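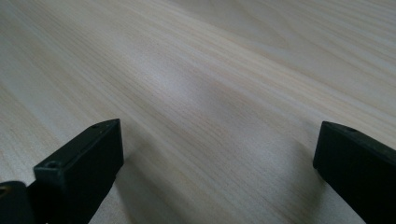

Tabletop, light wood grain.

Ticket 567
Product: Skemis photo pass, add-on to park admission
Park: Jornstead
Status: Closed
Opened: October

Problem as reported

Guest bought the Skemis photo pass online before the trip and picked up a card at the front gate. Park tickets show in the app. The photo pass shows in the app as "Active." Photos taken by park photographers show up within the hour. Photos from the rides do not show up at all. Guest rode the log flume and both coasters, held the card to the reader at each exit, and saw the green light each time.

Guest is staying at the Kapoor hotel next to the park and has 2 park days left.

What the guest had already tried

- Closed and reopened the app
- Logged out and back in
- Turned off hotel Wi-Fi and used phone data
- Typed in the card number by hand (app says "This card is already linked")
- Asked at the photo counter by the flume, where staff could see the ride photos on their own screen but could not move them to the account

First reply from support

The usual reason for missing ride photos is the delay at the end of the day, when all the rides upload at once. We asked the guest to wait until 10 the next morning and check again. We also asked for a screenshot of the pass page with the card number showing.

Guest's answer, next morning

Checked at 10 and again after breakfast. Still no ride photos. Two more from a photographer at the main gate had come in by then, so the account is receiving something. Screenshot attached. The card number in the screenshot matches the card, except that the app leaves off the last 4 digits and the card prints all of them. Guest asked if that matters.

It doesn't. The app always hides those digits.
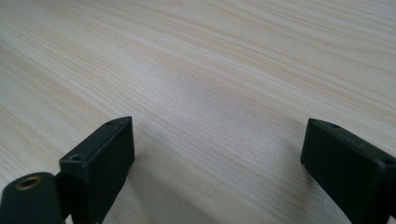
Same thing happened to us at Jornstead over the summer, another guest wrote under the ticket. Portraits came through fine, ride pictures never did. We had two cards in the family and the rides were all going to the one we'd stopped using. Ask them to check whether there's an old card on the account from an earlier visit. Ours was from a school trip and we'd forgotten it existed.

Support, same day

We looked for an older card and found one. The account had a day card from a visit last season. Day cards expire, but they aren't removed from the account, and this one was still marked as the default for rides. The photographers scan the card in the guest's hand, so their photos go straight to the new pass. The ride readers work differently. They look up the account first and then send the photos to whichever card is the default. In this case that was the expired one, and an expired card doesn't display anything in the app.

So the green light was correct. The reader found the account. It sent the photos to the wrong place.

Steps taken on our side

1. Removed the expired day card from the account.
2. Set the new photo pass as default for rides.
3. Asked Fostano, who run the ride cameras, to resend everything held under the old card.

Steps for the guest

1. Log out of the app.
2. Delete it and install it again. Logging out alone won't clear the old card from the phone.
3. Log in with the same email used to buy the pass.
4. Open Passes, then Photo, and check that only one card is listed.
5. Ride something with a camera and scan at the exit as before.

Guest's answer, evening

Only one card listed now. Flume photo from this afternoon came through while still in line for food. The older ones came in later, except for the first coaster ride, which is still missing. Asked whether the pass can be extended if it doesn't turn up — the family goes home after tomorrow.
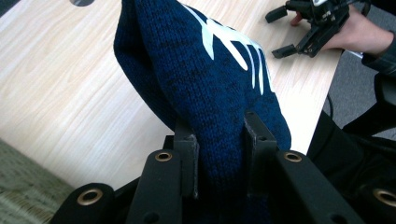

Navy knit, white print.

Support, closing note

The missing coaster photo was found under the wrong ride name and has been moved to the account. No extension is needed for downloads. Photos stay available after the visit, and the pass dates only cover when new ones can be taken.

The Kapoor front desk can't make changes to a photo pass, so any further trouble during the stay should go to the photo counter or to this ticket. Replying will reopen it.

Fostano has been asked to clear expired day cards at the start of each season. We don't have a date for that yet. Until then, guests with a card from an earlier visit should check the Passes page before their first ride.

Skemis Guest Support | Contact us | © Skemis, all rights reserved | Back to top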